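Why Is a Glazed Plate Shiny?

Clay is made of very small, flat grains with water between them. The water lets the grains slide, so wet clay can be pushed into a shape. When the water dries out, the grains lock together. Dry clay is hard, but it breaks easily and turns back to mud in a bucket.

Heat changes this. In an oven called a kiln, clay is heated to 900 degrees Celsius or more. The grains join where they touch. Tiny holes, called pores, remain between them. Water can soak into pores.

Glaze closes the pores. It is a mix of ground minerals and water, brushed on or poured over the clay. In the kiln the minerals melt and spread. As they cool, they set into a thin coat of glass. Glass is smooth, so light bounces off it evenly. Your eye sees this as shine.

Words to know
Kiln: a very hot oven for clay.
Pore: a tiny hole.
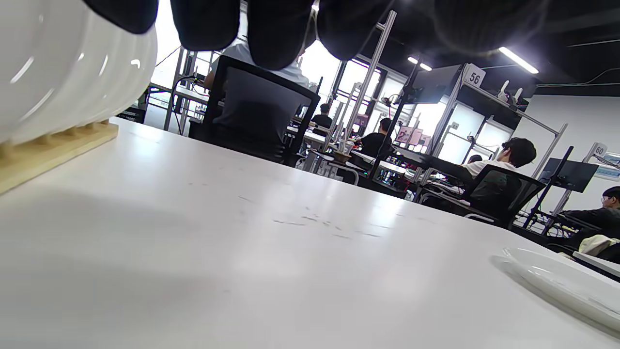 Mwanaisha Okoth, Science Writer
Mwanaisha writes about materials for readers aged 7 and up. Her next page, on bricks, comes out in September.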